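Teleop working group, meeting notes
12/13/24

Present: Huguette Lebrun, Darragh Corrigan, Ketsara Sangkhawat, Declan Cronin, and me (Niamh Ó Flaithearta, typing)
Sent regrets: the Garside people, who have their own deadline

I'm on notes again, so you're getting them my way. If I put words in your mouth, write to me and I'll fix it before the next one goes out.

Last meeting's notes

Approved without changes, except that Declan wants it on record that he did return the spare leader arm. He did. It was under my desk.

Where we are with recording

Ketsara went first with the numbers. We have 571 demonstrations of the cup task saved, and the plan says 400 is the minimum for the first training run, so we're past that and everybody was pretty cheerful for a minute or two. Then she told us how many she'd actually want to train on, and the mood dipped a bit. She's still going through them, so she didn't want a figure written down. Her main worry is the early batch, where we were all learning the controls and you get a lot of hovering, backing off, and coming in again. The policy will happily learn the hovering if we feed it that!

Darragh thought some hesitation is fine, even useful, as long as the arm ends up in a good place. Ketsara said yes to corrections, no to dithering. We went back and forth on where one stops and the other starts, and landed on this: if the operator moves away from the cup and comes back on the same line, it's dithering and it gets cut. If they come back on a different line, it's a correction and it stays. Not perfect, but two people can apply it and mostly agree.

How we grasp the cup

This took up most of the meeting. Right now we have three operators and, as Huguette put it, three religions. Declan squeezes the whole cup from the outside. Darragh goes over the rim with one finger in and one finger out. I do whatever looks easiest from where the arm happens to be, which I now understand is the worst of the lot.

Huguette's point was that a mix of styles is okay if you have loads of data and a real headache if you don't. The policy sees nearly the same view and gets told to do two different things, so it splits the difference and closes on nothing. She'd like us to pick one and stick with it for the whole first run. I agree, even though it means unlearning my habits.

We went with the rim. Darragh showed us how he lines it up on the wrist view: come in from above with the fingers open, put the wall of the cup between them, and only then think about closing.

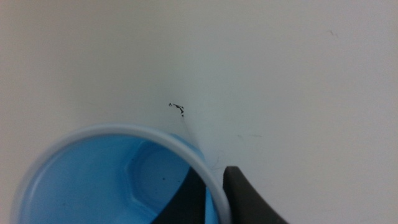 Declan's objection was that a rim pinch leaves the cup free to swing, and that if you grab too shallow it can slip when you lift. Fair enough. Darragh says go deeper and lift slower, and he offered to write down a depth we can all aim for. He'll try it by hand first, guiding the arm directly with the motors slack, because he finds it easier to feel the wall that way than through the leader arm. Then he'll repeat it by remote and see if the two look alike in the logs.

That got us onto hand guiding in general. I like it a lot for teaching a single pose, and I find it miserable for a whole task, mainly because my own arms end up in front of the room camera. Ketsara was blunt about it: she won't mix hand-guided recordings into the training set. They're for us to work out the motion, and the remote ones are for the robot. Agreed all around, no vote needed.

Wrist camera

Huguette asked if the wrist view is enough on its own for the last bit of the approach. Once you're in close you lose the bottom of the cup completely, and what you have to go on is the rim, the fingers, and the shadow. Darragh says the shadow is what he steers by. I tried it after he said so and he's right, it's a nice cue for height — but it also means that if we change the lights, we change the task. So the lights stay as they are until the first run is finished. Please don't touch the dimmer, and that includes me.

Declan wanted to know whether small marks on the work surface matter. Ketsara would like it wiped before every block, so that a speck doesn't turn into a landmark for the policy. We'll add it to the start-of-block list, right after homing.

Software

Short one. The Windine recorder dropped its connection twice during Declan's last block. He restarted it and lost the episode he was on, nothing else. He's got the logs and will sit down with them. Huguette asked if we should move over to Filtix for labeling now or after the first run. After, please. I can't learn two new things in the same month.

The Bikell foot pedal (start, stop, discard) is wonderful and I want one at home. Only complaint is that discard is too close to stop. Declan will tape something bumpy over it.

Who's doing what

Darragh: write up the rim grasp, with the depth, and send it around
Ketsara: finish sorting the early batch and tell us what's left
Declan: recorder logs, bumpy tape on the pedal
Huguette: draft the plan for the first training run
Niamh: update the start-of-block list, and practice the rim grasp until Darragh stops making that face

Other business

Garside asked if they can come and try the leader arm in April. Everyone's happy with that. Huguette will answer them and find out how many are coming, as we only have 2 headsets.

Next meeting is when Ketsara has her sorting done. She'll send the invite.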